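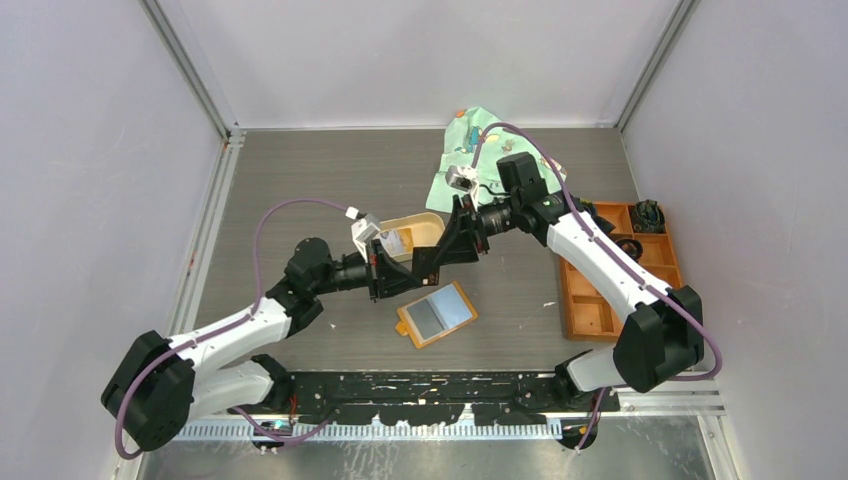
From: Benjie Agbayani
To: zurnia-users
Subject: Re: [zurnia-users] Planner refuses when both grippers are close

Shiela Samonte wrote:
> We upgraded the Lumbao cell to the October build and the planner now
> gives up whenever the two grippers come near each other over the middle
> of the floor. It says "start state in collision" and sulks. Nothing is
> touching. The old build did the same handover all day without
> complaint. I've tried raising the planning time from 2 seconds to 23,
> so now it fails at leisure. Have we broken something, or have you?

Hello Shiela,

We have, a bit. Sorry.

The October build changed how padding is applied. It used to be added once per pair of links. Now each arm gets its own, so if your config says 4 mm you are getting 8 mm between the fingers, and the checker thinks your grippers are already inside one another. More planning time won't help, as it never gets as far as planning. It looks at where the arms are, takes offence and goes home.

Try these in order:

1. In the cell file, set pair_padding to "shared". That puts back the old sum.

2. If it still refuses, look at the wrist camera mesh. The one we ship came from Flevmont and has 3,718 triangles, most of them spent on screw heads. The simplified hull that replaced it is kinder on the processor but fatter than the real thing. Set wrist_mesh to "full" and put up with the slower checks.

3. Please don't turn off checking between the two arms. I know the option is there. I wrote it, and I have regretted it at some length.

Cables are a separate matter. The model doesn't know you have any. If yours loop up over the arms, the planner will cheerfully send a wrist through the loop and report success. At Zornmont we put a fat capsule over each forearm and lived with losing some reach at the back of the floor. It's ugly, and it has stayed in the config ever since.

If none of that works, send me the cell file and the log with collision_pairs switched on. Only the part around the failure, please – the last person sent the whole log and my mail client had to have a lie down.

There's a proper fix on the padding branch, waiting for somebody other than me to review it. You did ask.

Benjie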